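Home News Titles For Performers For Retailers Media Contact

MEDIA RELEASE
December

Lullance to take on the Stiltetti back catalogue

Adult film distributor Lullance has bought the distribution rights to the full Stiltetti catalogue and will bring it back to subscribers in stages from February. The deal covers 3,210 scenes and the feature titles they were cut from, along with the original box art, stills and production paperwork.

Stiltetti stopped shooting new material when its Melbourne office closed. Most of its titles have been off sale while the rights were sorted out, and members of the old Stiltetti site lost access when it went offline. Lullance will honour any unused time on those memberships. Former members should write to the support desk from the email address they signed up with.

Records check before release

No scene will go back on sale until its records have been checked. Each one needs a signed release and proof of age for every adult performer who appears in it. Lullance has licensed the Pultik records system for the job, and the paper files are being scanned now. Where paperwork is missing or unclear, the scene stays off the site.

Performers who worked for Stiltetti can ask for a list of the scenes they appear in. They can also ask for a stage name to be changed or removed, or for a scene to be held back while a complaint is looked at. Requests will be answered within eight working days. There is no fee, and performers do not need an agent to apply.

Payments

Stiltetti paid its performers a flat rate on the day. Lullance will add a share of new income from the catalogue, paid every three months once a performer has registered. The share applies to streaming and to disc sales. It does not apply to copies sold before the handover. Performers who have changed banks, moved overseas or left the industry can still register, and their legal names will not be shown on the site or passed to retailers.

Discs and retail

Yokoyama will press and ship the disc range to licensed adult retailers in Australia and New Zealand. The first two box sets are due in autumn. Retailers with an existing Yokoyama account can order through it as usual. New accounts will need to supply a copy of their trading licence. Classification details will be printed on the back of each sleeve, and all stock will be sent in plain outer cartons.

Picture quality will vary. The older features were shot on tape and will be offered at their original size. Later titles were finished in high definition and will stream that way. Subtitles will be added to the features first, followed by the single scenes.
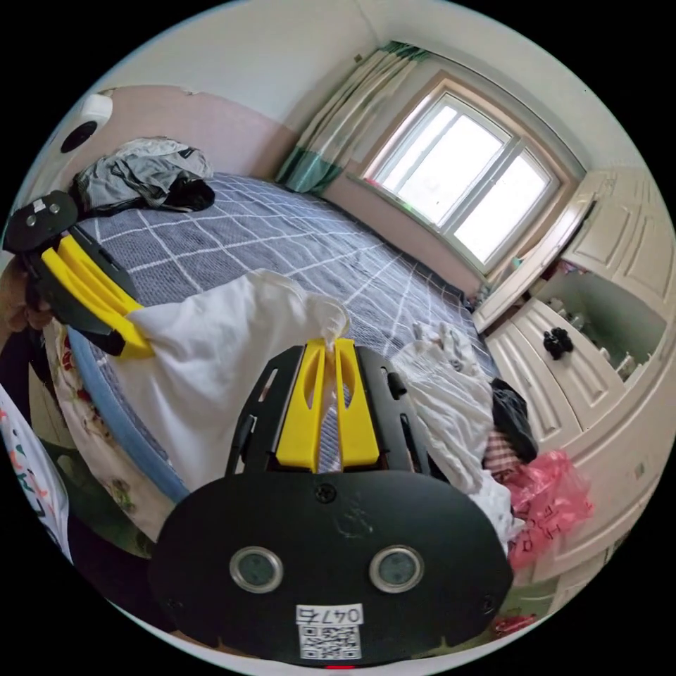 White cloth and grey bedding.

Prices

Current Lullance subscribers will get the Stiltetti titles at no extra cost. There will be no separate Stiltetti subscription. Single titles can also be rented, and the rental price will be listed on each title page.

Access to the site is for adults only and all accounts must pass an age check at sign-up. Existing customers who have already passed the check will not need to do it again.

Review copies of the box sets are available to trade media on request. Please include the name of your publication and a business postal address.

ENDS

Media enquiries: Lullance press desk, 9 am to 5 pm Melbourne time
Performer enquiries: use the form under For Performers

© Lullance. All rights reserved. 18+ only | Privacy | Complaints | Contact us | Back to top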